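A visit to Oslow's open day

Print this page | E-mail this page to a friend

I'd been meaning to get along to the Oslow open day for years, and this August I finally managed it, with my neighbour Javiera Acuña for company and a thermos neither of us ended up opening. Oslow is a small outfit that designs and furnishes offices, and once a year they let the rest of us wander through, upstairs and down, and ask whatever we like. We were handed name stickers at the front counter and sent off in the care of Fidel Jara, who has a lovely slow way of explaining things and didn't hurry anyone along.

I thought we'd be shown the grand rooms first, but Fidel took us straight to the ordinary working desks. Good on him, I say! He reckons you learn more about an office from a desk in use than from any showroom, and I spent a very happy while looking at light woodgrain, papers, a big carton and a white mouse with more angles on it than my first car. 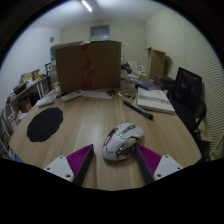
How much clear desk does a mouse need?

Enough to sweep your forearm from side to side without bumping into anything. Fidel likes people to clear that patch first and fit everything else in after it.

Javiera then got into a long conversation with Pilar Benítez about chairs, and I was left to poke about in the sample drawers, which were full of edging strips and little squares of Plovwood in every shade from cream to treacle. I could have stayed there until closing. There were 601 samples according to the label on the cabinet, and I was allowed to take two home (they're on my windowsill now, and I still can't choose between them).

We came back by way of the desks at four, when the light had softened and the crowd had thinned out. I had another look at the mouse, all silver panels and a dark strip along the top, and at the big brown cardboard box with papers and folders piled on it. My own desk at home has a good deal in common with that one.
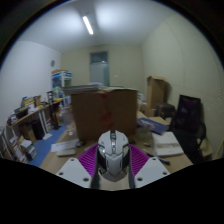

Where should papers go when the desk is full?

Into one tray or one folder, kept in the same spot every day. Pilar said she sorts hers just before going home, while she still remembers what each page is for.

Tea was served at the back, with a very good lemon slice, and we caught the bus home from Hakcombe with our pockets full of brochures.

Contact us | Copyright Oslow Open Day Visitors' Pages | Back to top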